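Tuesday, packing room notebook, Lidusmont

Started 6:40. Line 2 was already up when I got in, left running by nights. Compressor reading fine. The new felt had arrived for bench 3, one roll short.

Main thing today was the handover talk with the packing crew, so most of this is about that. Jawad Rind asked me to write it down while it was fresh, because what we agreed in the spring was never written anywhere and we've been arguing about it since.

Where we are. The arm does unstacking and nesting on the mixed bowl orders. People do inspection, wrapping, boxing and anything with a handle. That's the split on paper. In practice the inspection and the nesting used to be the same motion. You picked up a bowl, turned it, ran a thumb along the lip, and set it inside the next size. Now the bowl gets inspected at one bench and goes to the arm at the next, and whoever is on inspection never finds out how it sat in the stack. Two of the older packers said separately that this is what they miss. They could tell from the way a small one rocked inside a big one that a foot was uneven. The arm doesn't report that. It closes, it lifts, it moves on.

I asked what they did with a rocker before. Answer: put it on the windowsill shelf and someone from the glaze room came for it. I looked for that shelf. It has tape guns on it now. So that route to the glaze room is gone and we never noticed taking it away. Action on me: clear the shelf, talk to glazing.

Pace. The Fleniva order last week was 534 sets. With the old way that would have been two people on nesting the whole week with the afternoons going slow. This time one person minded the arm and the other was on boxing. Boxing is now the hard job. There used to be natural gaps while the nesting caught up, and people stretched or went to get tape. Now there's always a stack waiting. Sore wrists came up more than once. I don't have an answer beyond swapping people more often. We'll try a swap every 24 minutes because that matches one full tray cycle, and see if anyone can stand it.

Minding. It's a dull job and everyone said so. The stop count on the Fleniva run was 7, all of them cleared in a minute or less, so most of the shift is standing there. Jawad's idea is that the minder does the inspection too, at the same bench, facing the arm. That would put the two halves back next to each other. It means moving the light and finding room for the reject tray on the left. I think it's worth a day of moving furniture. Zanetti's electrician has to look at the cable run first.

Pay question. Came up, as expected. Minding is graded one step above packing and only three people are signed off for it. The others want to know when they get trained. I said I'd ask for dates and I have now asked. No reply by 3.

After lunch we ran the slow check on nested pairs with the wrist camera feed up on the bench screen so the crew could see what it sees. Most of them hadn't looked at it before. Pair was the large green and the small blue, on what looked like felt.

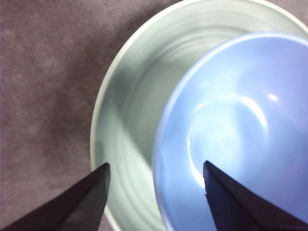
The blue glaze is shinier than the green and that was what the talk turned to. Marta's old rule was to do the shiny ones under the side window with the strip light off, and she taught it to everyone who came through packing. It isn't in the work sheet for the cell. I've added a line for it and asked for the light on that bench to get its own switch. If the minder is going to inspect there, they'll want it anyway.

Second thing that came out of it was the finger pads. The crew want to be the ones who check them at the start of a shift, in place of waiting for me. Fair enough. Showed four of them how to wipe down and what wear looks like. It goes on the morning card from tomorrow, signed by whoever does it.

Lallari stock count: 221 small bowls on the rack, sheet agrees. Large ones not counted, ran out of time.

To do
Clear windowsill shelf, label it for rockers
Glaze room, who picks up and when
Swap timer for boxing, try it through to the end of the week
Measure bench 3 for inspection plus minding
Chase training dates again
Call about the missing felt roll
Light switch

Left at 4:50. Arm parked, air off. Nights have the note about the swap timer and have already written "no thanks" under it, so I'll need to go and talk to them too.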